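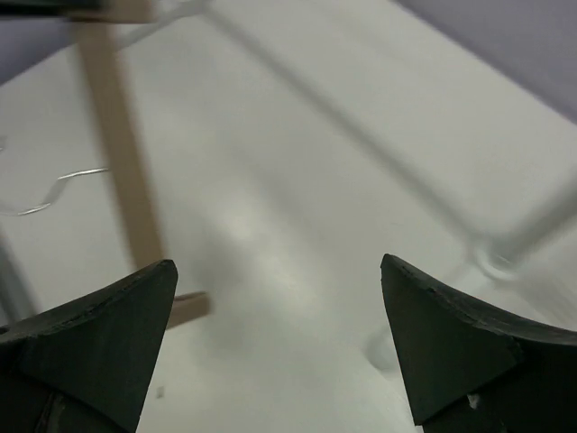 Home About Archive Closet Stuff Contact

28 May 2022

I have been putting off the closet since October. I know it was October because that's when I bought the hangers, and the hangers were supposed to be the thing that made me do the closet. They came in a box of 100. I live with one other person and we own, between us, maybe a normal number of shirts. But the box of 100 was barely more than the box of 50, and I am exactly the customer they had in mind.

The box then spent the winter at the foot of the bed, where I stubbed my toe on it often enough to think of it as furniture. Karim put a lamp on it in January. It looked pretty good.

What finally got me moving was Ida Harms, who was coming to stay and would need somewhere to put her things. Ida is the kind of guest who unpacks. I live out of my bag like a raccoon when I visit people, but Ida hangs up her dresses and lines up her shoes, and then she looks at your closet with enormous kindness.

So out it all came. I did it at the white table, because the bed was already full of sweaters and the floor was full of the things that had been behind the sweaters. My method, if you want to call it that, goes like this: take a garment, hold it up, remember who you were when you bought it, feel bad, hang it up anyway. I had read a whole article about asking each piece hard questions. My clothes and I don't have that kind of relationship.

The old hangers were a museum of every place I've ever lived. There were wire ones from the dry cleaner on Hornton Street, bent into shapes that had nothing to do with shoulders. There were the fat padded ones my aunt gave me, which take up the space of three shirts and smell faintly of 1988. And there was one lonely clip hanger from Juvlow, left over from a skirt I returned, so technically I may have stolen it.

I started with the brown things, since I own so many of them. Karim says my wardrobe looks like a very nice soup.

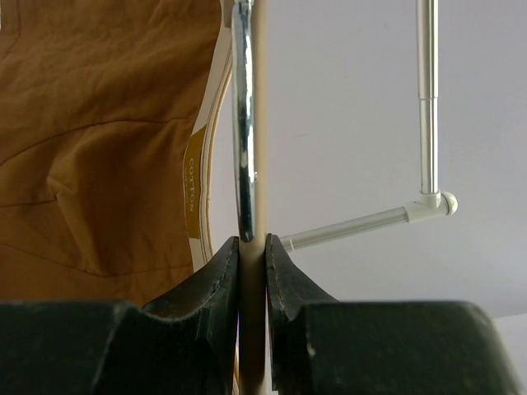 Cotton is the worst for this. It comes out of the pile wrinkled, you smooth it with your hand as if that has ever worked, and it goes on the rail just as wrinkled but higher up. I own an iron. I saw it during this project, behind the sweaters, and we nodded at each other.

Karim Belhaj, for the record, took up to two minutes to do his entire side. He has five shirts he likes and he hung them up. Then he made tea and sat down to read me the El Idrissi takeout menu out loud while I worked, including the prices, including the drinks. We'd settled on the lamb before I had even reached the coats.

The coats didn't fit. They never have. The rail in this apartment was put up by somebody who owned one jacket and expected to keep it that way. I shoved them along with my shoulder, the rail made a noise, and I decided that was enough coats. Two of them now live on the back of the bathroom door, where they frighten me at night.

I did get rid of a few things. A pair of Inari pants I've been meaning to hem for years went into the donation bag, came out again, and went back in. The bag itself is by the front door, and given my record with boxes I expect Karim to have a lamp on it soon.

Ida arrived that evening, opened her half of the closet and said, "Oh, you have so many hangers!"

I told her to take some home.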